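Drokix wrist camera kit, reviewed after a winter of recording
Posted 27/03/2021 by Hooman Rezaei

We bought 2 of these kits from Jisdale in December to record pick-and-place examples for a grasping model. Each kit is a small camera, a bracket for the wrist, a cable and a licence for the Haruna recording software. Since then we have saved 1,885 episodes with them, mostly fruit and small kitchen things on a table.

Fitting took me 28 minutes the first time. The bracket is stiff and has stayed put. The cable is too short for our arm, so budget for an extension.

The view is the main reason to buy it. Both fingertips stay in shot low down, with enough of the table beyond them to plan an approach. Colour is good in daylight, although glossy skins pick up reflections from the windows.

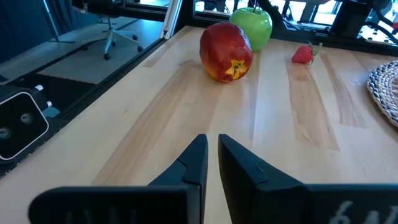

Wrist view with both apples and the strawberry out on the table.

Haruna is the weaker half. Starting and stopping an episode is one key press, and the joint positions line up well with the video. Labelling is slow. You can't mark a failed grasp while recording — you have to go back and find it later. Hongjun Xie wrote a short script to do ours in batches, and without it I would have given up on the labels by January.

We threw away 319 episodes, nearly all for operator mistakes such as a late start or the wrong task name. A few were lost when the software filled the disk without a warning. Tradcombe support answered my email the next day and said a fix was planned.

Good: picture, bracket, timing.
Bad: cable length, labelling, no disk warning.

Four stars for the camera and two for the software. I would buy the camera again and record with something else.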